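3.2 How fans talked about the magazine lists

I went into this part of the study expecting people to argue about who deserved a spot on a "best looking" list. They did a little, but mostly they wanted to talk about where they were when they heard! Silvia Ondrejka and I read 123 posts from the Tindadeck fan boards, all written after the soap actress Yolotzin Ocampo landed on the Zorar cover in February, and then I called up 4 of the posters for longer chats. One of them kept me on the phone for two hours (I didn't mind, she was great company).

The word that came up again and again was "finally." Fans who had followed Ocampo since her small part in Cárdenas felt that the cover was partly theirs. One wrote, "I told my sister in season one, I TOLD her." We coded posts like that as shared credit, and I'll admit we fought over the borders of that code for a while. Silvia wanted to keep plain congratulations out of it. I wanted them in, and I lost, so they sit in their own row as simple praise.

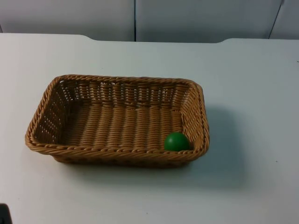 Figure 2. Woven basket with a twisted rim, on a white tabletop.

The grumpy posts were fewer than I'd guessed, and they were hardly ever about Ocampo herself. People were mad at the magazine. They thought the cover story spent too long on her dress and skipped over her stage work, and a few were still sore about Zorar leaving out her Grurklow co-star Fletcher Whitcombe. Viera Kratochvíl, who read a batch of posts as our second coder, filed these under loyalty, and after some back and forth I came around to her view – being annoyed on a star's behalf is a pretty warm thing to do.

I should say that 25 of the posts were replies to other replies, and those were a pain to code. Jokes pile up fast in a long thread, and half of them lean on something said a week before. Where we couldn't trace the joke we left the post as unclear and moved on to the next thread.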